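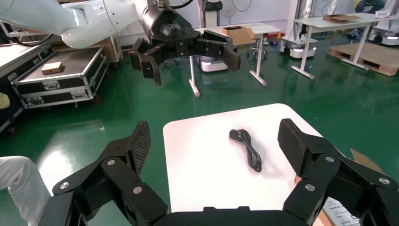
October 17, 2021

Quick one tonight, kids finally down, tea going cold.

So the second book is finished. Well, drafted. 1,920 words on the last day, most of them after lunch, and I typed The End even though you're not supposed to any more apparently. Felt good. Then I noticed I'd killed off the ferryman in chapter nine and had him waving from the jetty in the last scene. Sigh. Will fix.

For anyone new, the first one was The Salt Road to Londmont, about a girl who maps a city that moves a little every winter. This one picks up the next January (in the story) with her brother, Ralel, who got maybe four lines in book one and a lot of emails from you lot asking where he went. He went north. That's the book.

It's darker than I planned. Not grim, I don't like grim, but there's a colder feel to it and one of the deaths sticks. My sister read the first half and rang me up cross, so I'm taking that as a good sign.

Title still not sorted. Three on the list:

The Lamplighter's Debt
North of Londmont
Ralel and the Winter Court

I lean to the first. Anjani Tambunan, who read every draft of book one and is halfway thru this one, hates it, says it sounds like a book about a bank. She likes the third. I think the third sounds like it's for eight year olds. Vote in the comments if you have a favourite, I might even listen.

Been reading too, when I should've been editing. Finished a fat old library paperback with a dragon on the cover and no dragon anywhere in it. Four hundred pages!! Kept waiting. Good swordfight on a frozen canal though, and a villain who's just tired and wants to go home, which I plan to steal the feeling of if not the fellow himself.

Also got asked again about maps. Yes there will be one, same colour scheme as before, grey and that washed out green. I'm drawing it myself so expect the mountains to look like teeth. The harbour has to shift 2 streets east from the last map or chapter twelve makes no sense.

What's next: leave the draft alone for 3 weeks. Not even a peek. Then a read right through on paper with a red pen, then back to Anjani, then the cover. Hoping for early next year but I said that last time and we all rember how that went.

Short story for the newsletter people is coming before then. It has the ferryman in it, alive.

Right, bed.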